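选区投票站工作人员罢工那天，邮寄选票还算不算数？

发帖人：Lirau

我住在Skudberg选区，市议会补选定在二月。镇上的公共服务工会已经投票通过，如果薪资谈判没有结果，就在投票日当天停工，从早上7点到晚上8点。镇里在登记处上班的人大多是会员，所以我担心投票站开不齐。

我申请了邮寄选票，信封已经收到，还没有寄出。我想弄清楚几件事：停工期间送到的邮寄选票会不会被当作逾期？如果改成去现场投，手里这张要怎么处理？另外，我们这边两个候选人对工会的态度差别很大，有邻居说工会成员当天不能进投票站投票，我觉得不对，但找不到依据。

选举办公室的电话一直占线，网站上只有一份旧的说明，讲的是上一届的流程。有经历过类似情况的人请说一下。

——————

Hunt 回复：

邮寄选票看的是送达时间，不看当天有没有人拆。我们选区以前遇到过一次停工，投递箱照常上锁、照常有编号封条，晚上截止以后由选举官带人一起打开。箱子里的都算按时送达，清点推迟到第二天也不影响。你要注意的是邮局那一段：如果走普通邮件，提前寄，不要压到最后两天。信封背面的声明要签名，签名和登记表上的差太多会被挑出来核对，这个比停工麻烦得多。
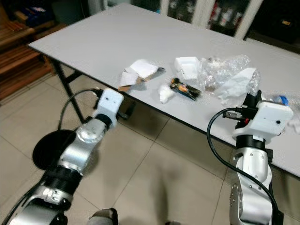
改去现场投是可以的，但是要把没寄出的那张连同信封一起带去，交给登记台作废，他们再给你一张新的。没带的话，多数地方会让你填临时选票，要等核对完才计入，结果出来得晚。投票站的条件不用太担心，法律对场地的要求很低，一张普通的桌子就能当登记台，只要桌上收拾干净，名册摊得开，旁边留出填票的位置。真正缺的是受过培训的人。每个站至少要有一名主任和一名核对员，凑不齐就会和附近的站合并，合并通知一般贴在原来那个站的门口，也会寄到家里。

至于工会成员不能投票，这个说法没有根据。罢工是劳动关系上的事，投票是选民身份上的事，两边不相干。纠察线也不能拦选民，通常工会自己会在门口留一条通道。

——————

Lalla 回复：

楼上说得差不多，补充一点合并的事。

我在的选区原来有13个投票站，有一次因为人手问题临时合并了几个，很多人走到门口才知道。原来的站到新站坐公交要30分钟，下班以后再去的人有的没赶上。所以出门前最好再查一次地址，不要只看最早寄来的那张卡片。

还有，停工通知不等于一定停工。谈判经常拖到前一天晚上才有结果，我见过当天凌晨取消的。你既然已经拿到邮寄选票，直接放进投递箱最省事，投进去以后可以用回执上的号码查状态，显示“已收到”就行了。我那次隔了一天才更新。

如果你是工会成员，又被安排当投票站工作人员，那是另外一个问题，要看你和选举办公室签的是临时聘用还是借调，建议直接问工会代表。

——————

Skudberg居民 回复：

电话打不通就直接去镇公所一楼的窗口，早上人少。我上周去问过，他们说投递箱不受影响，别的没有多讲。候选人的事我不评论，两边的传单我家都收到了。

——————

Lirau 补充：

谢谢各位。我去窗口问了，答复和Hunt讲的一致，签名那一项他们也特别提醒了。选票今天下午已经放进镇公所门口的投递箱，回执上的号码暂时还查不到，过一天再看。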